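Blue Squares and Why I Can't Stop Painting Them

Posted Fri 18 June

I have a new obsession and it is the square. Those of you who came for the tomato updates will have to hang on until next week (they're fine, they're tall, one has flowers!), because all I want to talk about right now is blue paint.

It started at the Tuesday drop-in at Plonwood, the craft place behind the old bus depot on Cullinane Street. I went in with big plans for a landscape. I had a reference photo of the lake and everything. Negin Babaei was running the table that night, and she took one look at my photo, put it face down and handed me a pen. Draw a square, she said, then fill it with one color. When it's full, draw another one.

I was a little insulted, I'll admit. Then I tried it, and two hours went by without me looking up once.

Filling a square is so much harder than it sounds! You put the first stroke down in the middle and it looks gorgeous, and you think, well, this will take a minute. Then you get near a line and your hand goes stiff. Go too carefully and the paint dries in little ridges. Go with any speed at all and you're over the line and halfway across the paper. I have gone over the line in pretty much every way a person can.

A few things I've picked up so far, for anyone who wants to try it at home.

Draw the square tilted. When mine were straight I kept lining everything up with the edge of the sheet and painting in stiff little rows. Turn it so it stands on a corner and your arm has to think about where it's going. I end my lines with a small dot at each corner, partly because my pen leaves a blob there anyway and partly because I like having something to aim for.

Use more paint than feels polite. I grew up in a house where you squeezed out a pea of paint and made it last, and it took me weeks to get over that. A thick load of dark blue has so many colors hiding in it. In the middle it goes practically black, and then out at the thin edges you get this bright, singing cobalt that makes me want to run and show people. I did run and show people. The people were eating dinner.

Don't fix the streaks. When the paint gets dragged thin you see the white come through in scratchy lines, and my first instinct was always to go back and cover them up. Negin told me to leave them for one day and look again. I loved them the next morning. 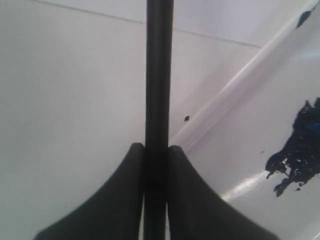
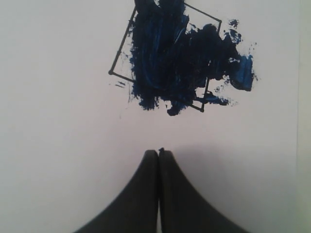 The paper question came up in the comments last time, so let me get into that. I've been using the heavy Drelau sheets, the plain white ones from the bottom shelf, and I'm very happy with them. They buckle a bit if you really flood them, but they come back pretty flat overnight under a stack of cookbooks. I bought a pack of 70 thinking it would see me through the summer. I have 19 left. It's June.

Khairul Menon, who sits across from me on Tuesdays, paints his squares on the backs of old calendar pages and they look terrific, so please don't think you need anything fancy. He does all of his in a rusty orange. We put one of his next to one of my blues last week and both of us went quiet for a second, it was that good. We're planning to do a pair on purpose, one big sheet each, same size square, and hang them in the hallway at Plonwood if Negin lets us.

I also want to say something about going over the lines, since it's the part I get most excited about. For the first couple of weeks I kept a pile of the ones I thought were ruined. Too much blue, way out past the edges, the square half buried so you could only pick up bits of line here and there. Last Sunday I spread that whole pile out on the living room floor and they were my favorites. Every single one had some spot where a thin black line dives under the paint and comes out again farther down, and your eye follows it like a road going behind a hill. The neat ones look like tiles. I still like the neat ones, I'm just not going to frame them.

Cleanup, briefly. Deep blue gets everywhere. It has been on my elbow, the fridge handle and the dog's ear. Keep a wet rag on the table and a second one for after you've forgotten which side of the first one is clean. Wash your brushes as soon as you stop, even if the next square is calling to you. I left mine for an hour during a phone call with my sister and had to work at it with soap for ages, and the bristles still stick out a little on one side. (I use that one for the feathery edges now, so it has a job.)

Next on my list is a second color. I've been going back and forth between a warm yellow and a sort of brick red, and I keep changing my mind in the aisle at the art store with a tube in each hand. Attila Sipos, from the pottery side of the room, says I should stay with blue until I've done 200 of them. I laughed, and then I went home and counted, and I'm a lot closer than I would have guessed.

If you try a square, please tell me what color you picked! Amber Lambert already wrote to say she's doing hers in green with her kids on the back porch, with triangles allowed for anyone under six. The next drop-in is Tuesday at seven, bring an old shirt, and there's usually banana bread if you get there early.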